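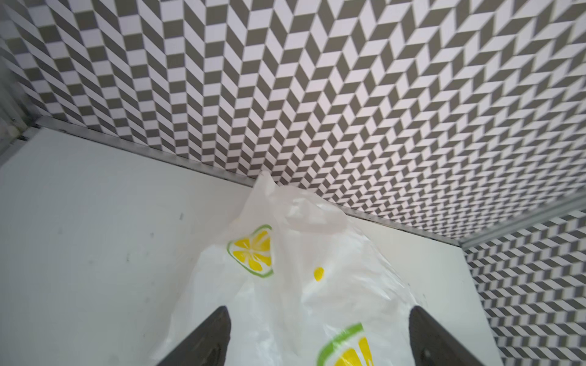
Home Topics Ask Unanswered Log in

Can a robot arm bag groceries or put plastic bags away yet?

Posted by Noemi Kowalczyk, 21st January

Quick one, on my break. I run the back room at a small produce store and we go through a silly number of thin plastic bags. Opening them, filling them, folding the leftover ones. My boss saw a Skiltell arm at a trade show in September and now thinks it can take over the packing table. Two-finger gripper, nothing fancy. It stacked boxes fine at the show. But a bag isnt a box. Has anyone gotten one of these to pick up a crumpled bag, open it and get stuff in? Don't want to spend money on a thing I have to babysit.

Garba Haruna

Picking up – yes. Opening – mostly no. We tried it at Postma for 5 weeks on a packing bench.

Grabbing a wrinkled bag from the top is easy enough, there's always a fold sticking up for the fingers to close on. Trouble starts after. The two layers cling and the gripper takes both. Out of 24 tries on our best day it got the bag open 6 times, and I was blowing on the edge to help for a couple of those. Shiny plastic is also hard on the camera. A printed bag was better for us than a plain one, the arm had something to look at. Fruit pattern, logo, doesnt matter much.

What did work: bags hung on a wire rack, already open at the mouth. Then the arm only has to drop things in. If your boss wants to buy somthing, start with the rack. Ask Skiltell for a trial with YOUR bags, not theirs. Folding the leftovers, forget it for now. We stuffed ours in a bin by hand.

grunby_fan

no. my cousin has a robot vacuum and it ate a bag. just use paper

Noemi Kowalczyk

Thanks Garba, will ask about a trial. Do you remember which rack – did it bolt to the bench or just sit there?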